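Section 4. Getting the Premton ready for your housekeeping floor

If you have come straight from unpacking, welcome, and please don't worry if the team is a little wary of the new arrival. Most teams are. This section takes you from a charged Premton to its first supervised morning on a guest floor, and it spends nearly as much time on the people as on the machine. The Premton carries linen, checks rooms and straightens bedspreads. It does not decide when a room is fit for a guest. That decision stays with the room attendant, and every setting described below has been laid out with that in mind.

Set aside a full shift for the first floor. Later floors go faster, and at the Palacios, where much of this guide was tried out, the second floor was done before lunch.

Before you begin

You will need the floor plan you loaded in Section 3, the supervisor tablet, one made-up room that will stay vacant all day, and at least two attendants who normally work that floor. Please do not do the set-up with managers only. The attendants know which door sticks and which corner everybody bangs a hip on, and the machine can only learn about those from somebody who tells it.

Note: Attendants' time during set-up should be scheduled as paid working time with no room quota attached. Kulsoom Memon, who led the roll-out at the Hercombe, asks that we put this right at the front, and we agree with her. People who are falling behind on rooms will nod at anything to get back to them.

4.1 Adding your people

1. On the tablet, open Team and tap Add.
2. Enter the name each attendant likes to go by. It is the name the Premton will show on its panel.
3. Choose Attendant or Lead. Leads can change routes. Attendants can pause, send away and overrule the machine at any time, and there is no setting that takes this away from them.
4. Pick a panel language for each person. It switches over when they badge in.
5. Hand the tablet to the attendant and let them tap Finish themselves.

Note: The Premton keeps a record of what it did and when. It does not time individual attendants, and the reports page has no view by person. We are asked for one now and then. It isn't available, and you can tell your staff so.

4.2 Practicing in simulated rooms

The tablet comes with 686 simulated rooms, all of them computer rendered, so that everyone can see how the machine looks at a bedroom without a real one being tied up. You won't need anything like all of them! Start with a handful that resemble your own, and let the attendants choose.

1. Open Practice and choose a room.
2. Tap Robot View. The picture shows what would be in view from where the simulated unit is standing, which is often lower or more awkward than where a person would stand.
3. Ask the attendant to say aloud what they would look at first in that room. Type it into the Notes box in their own words.
4. Tap Plan. The route the Premton would take appears as a dotted line.
5. If the attendant disagrees with the route, tap Redraw and let them drag the line with a finger.
6. Save. The changes go into your house rules and will be used on the real floor.

Step 3 can feel slow, and we know some leads are tempted to skip it – please don't. At the Trulden, an attendant remarked in passing that she always works from the window side so she can see the folds by daylight. The plan had the machine parked exactly there. It was a five-minute fix on the tablet and would have been a daily annoyance upstairs.

Caution: A good result in a practice room does not clear the Premton for a real one. Textures and labels in the practice rooms are simplified, and small lettering may not be readable at all. Always complete 4.3.

4.3 The first real room

1. Badge in at the charging dock and check that the battery reads at least 80 percent.
2. Walk beside the Premton to your vacant room. Don't walk in front of it.
3. Prop the door and tap Enter Slowly.
4. Let the machine finish its look-around, which can take up to 60 seconds. It may seem to be doing nothing. It is.. thinking, as one of the Hercombe team likes to say.
5. Have the attendant press Pause, then Send Away, then call it back. Each attendant should do this once.
6. Run Straighten Bedspread and have the attendant inspect the bed as they would after a new colleague.
7. Tap Accept or Redo. If Redo, pick the reason that fits best.

Caution: Keep hands and loose linen clear of the arm while the amber light is on. Never reach across the bed during a straightening pass.

Caution: Do not run the Premton in an occupied room, even if the guest says they would love to see it.

4.4 Sharing out the work

Once the first week is behind you, sit down together and talk about what the day should look like now. The lifting and fetching will have dropped, and the question is where that time goes. Our suggestion is to leave it with the attendants for the first month, before touching any quotas. Some houses have used it for the deep cleaning that was forever being put off. Others went back to having two people turn the heavy mattresses, which had quietly become a job for one.

You should also expect one new task: somebody has to answer the machine when it asks for help. Count that as work, put it on the rota and pass it around. A unit is due its first service after 3,000 rooms, and by then you will have a fair idea of how often it calls. 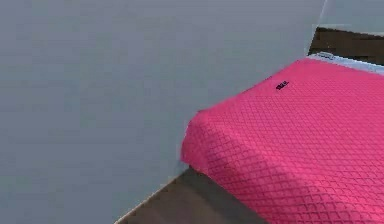 PRACTICE ROOMS: Partly hidden beds

Use a room with a near wall across part of the view when you come to teach corners. The pink quilted bedspread stands out well against the grays and browns, and its rounded front corner is in plain sight, but the wall hides whatever lies to the left of the bed.

1. Ask the attendant where they would stand to check the far side.
2. Tap Move Viewpoint and try that spot.
3. Leave the small black mark on the bedspread alone. If the tablet offers to treat it as a stain, tap Ignore and save.
4. Tap Plan and check that the dotted line keeps clear of the pale strip where the wall meets the floor.

Guide revised March 16, 2020 | Contact your Premton support desk | Copyright Premton, all rights reserved | Back to top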